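**Revivthorpe water board recall, procedural notes**

1/ Reading the recall petition against Revivthorpe water district director Dirk Strobel so you don't have to. It runs 28 pages, most of them signature sheets. The stated grounds take up a page and a half.

2/ Ground one: Strobel voted on the Sevitz pipeline contract in May without filing a disclosure form. The petition says he held a paid consulting role with Sevitz at the time. He says the role ended before the vote. Neither side has attached a contract or a pay record.

3/ Ground two: he missed four regular meetings in a row. The minutes back up three of those. For the fourth, the roll call lists him as "arrived 7:40," after the rate item had been taken up.

4/ The district charter requires valid signatures from 15 percent of registered voters in the district. The clerk's certified number for this cycle is 3,043. Not 3,000, as the flyer says. If you're circulating sheets, use the clerk's number. 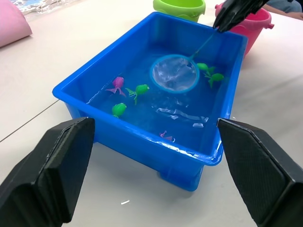

Blue tub, filled with water.

5/ A signature is valid only if the signer is registered inside the district line. City limits and district lines are different on the east side. Everything past Admasu Road votes in city elections but gets its water from the county, so those signers will be struck.

6/ Meron Tilahun, the deputy clerk, confirmed by email that a P.O. box in the address column also voids the line. It has to be the residence address on the voter file. A missing apartment number is fine if the street number matches.

7/ Circulators must sign the affidavit on the back of each sheet in front of a notary. One unsigned affidavit knocks out the full sheet, 40 lines. In the last recall attempt the petitioners lost six sheets that way and came up 66 signatures short.

8/ Timeline. The clerk gets 20 business days to verify after filing. If the petition is short, there is a single 10-day cure period. Only new signatures count during the cure. Struck lines can't be repaired, but the same person can sign again on a new sheet.

9/ If it qualifies, the board has to set the election at its next regular meeting. The charter says "shall." It does not say what happens if the board can't get a quorum, and with two seats already open that is a real question. Three of five needed, three currently seated, one of them Strobel.

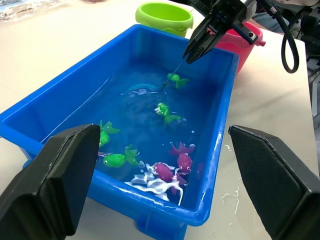
Ripples on the water in the blue tub.

10/ Two people have taken out papers for the seat in case it goes to a vote: Asnakech Sisay, who ran last time, and Thijs Vermeulen, who has not held office. Taking out papers is free and commits them to nothing. The filing fee comes later.

11/ The ballot would have two parts. Part one: recall, yes or no. Part two: the replacement. You can vote on part two even if you vote no on part one. The 2 parts are counted separately, and part two only matters if part one passes.

12/ Adanech Teshome, the petition chair, says sheets will be at the Lola market lot on Saturday from 9 to noon. A notary will be there for circulators. Signers don't need ID, but the address has to match.

13/ Correction to post 8 - the cure period is 10 calendar days. I had the charter section right but read the wrong line of the table. The 20-day verification period is still business days.

14/ Strobel's written response is due to the clerk before the sheets are filed. It's limited to 200 words and gets printed on the ballot notice. I'll add it to this thread when it's public.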